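Can a Machine Do the Bench Work Yet? Notes From the Skokolness Repair Hall

Jan 7, 2019
By Greer Cowie, Member Communications

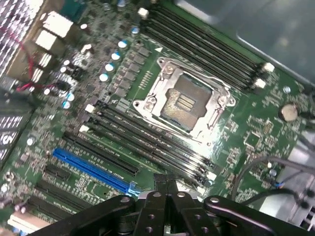 The gripper over a motherboard with its processor socket and memory slots empty.

Members have asked for an update on the automation study at the Skokolness repair hall, where Lestico refurbishes office computers for resale. The study asks a narrow question: which of the small jobs on the repair bench can be given to a robot arm at the present time, and which should stay with the technicians.

The hall was chosen for the variety of its work. A factory line sees the same board all day. The technicians at Skokolness open whatever arrives, and the layout of slots, cables and brackets differs from one case to the next. Lindalva Falcão, who leads the study, considers this a fairer test than a clean bench with a single known part.

The arm was supplied by Zorkex and carries a gripper with two parallel fingers. During the first stage it was given five jobs: picking a memory module from a tray, lining it up with a slot, pressing it home, releasing a latch, and moving a cable out of the way. A total of 1437 attempts were logged.

Picking from the tray is now considered reliable. In the last 100 attempts of the stage, the arm failed twice, both times on modules that had been placed on edge. Lining up with a slot is slower, but the results are acceptable when the case lies flat and the light is even. Pressing a module home remains difficult. The force needed varies with the age of the slot, and the arm was set to stop early to protect the board.

Cables are the weakest area. A loose cable seldom rests in the same place twice, and it can hide the part the arm has been told to find. Gervásio Meireles, the bench supervisor, reports that a technician clears the cables by hand before most trials. He has asked that this time be counted in all future results, and the study group has agreed.

On average, a full memory change took the arm roughly 21 minutes, including resets. An experienced technician does the same job in a small part of that time. Lestico has stated that no bench positions will be changed on the basis of the present findings.

Processor sockets were left out of the first stage. The contacts are easily damaged, and the study group did not wish to begin there. A short trial using scrap boards is planned for March.

Members who wish to visit the hall should write to Jade Tremblay at the member office. Safety glasses will be provided.

This site uses cookies to remember your newsletter preferences. Accept | Manage settings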